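Chapter 4

Bolting It Down and Teaching It Where Things Are

By the end of chapter 3 you had an arm that would wave at you from the bench and, if you're anything like me, a bench with a few fresh dents in it. Mine walked itself off the edge one Wednesday evening while I was making tea. I heard it from the kitchen. Two of the wrist covers cracked and I spent the next week waiting for Fustorico to post me new ones, so please, before anything else in this chapter, fix the base down properly!

We'll do that first. You need a square mounting plate, four bolts that go right through the board and the widest washers you can find for the underside. Wood screws will hold for a day or two and then work loose (ask me how I know). I put mine near one short end of the table, which leaves a long stretch of board for the arm to reach over, and I still think that's the best spot if your room is as narrow as mine.

After that comes the part I enjoy most, which is telling the arm where everything is. It has no idea there's a table under it. You'll measure from the centre of the base to the table top and to each edge, type those numbers into the settings file, and then build the same table in the simulator. I know some of you are itching to skip the simulator. I was too. The people at the Mivville workshop, where I do my bigger builds, talked me round by letting me watch a full-speed elbow go through a shelf, and I've been a convert ever since.

Our job for the chapter is sorting small coloured blocks. It sounds babyish, but blocks are brilliant for this. They have flat sides, they cost next to nothing, and when two of them are touching they cause every kind of trouble a gripper can get into – pinching two at once, knocking one over, coming down on a corner. My first sorting program ran to 691 lines and could just about manage a single block on its own. The one we'll write together is a good deal shorter and copes with a pile.

Set the speed limit to 16 per cent for now and leave it there until section 4.5. Have your Vernero controller plugged in, the stop button where your left hand can reach it, and the layout file from chapter 3 open. We start with the gripper down low over a heap of blocks and the rest spread out on the other side of the arm.
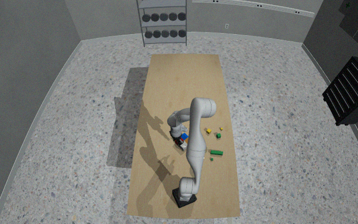 Arsalan Jadoon: I'd add one thing before 4.1, which is to measure from the base twice, on different days. I had one figure wrong by the thickness of the mounting plate and every single grab came down too deep, and I blamed the gripper for a fortnight.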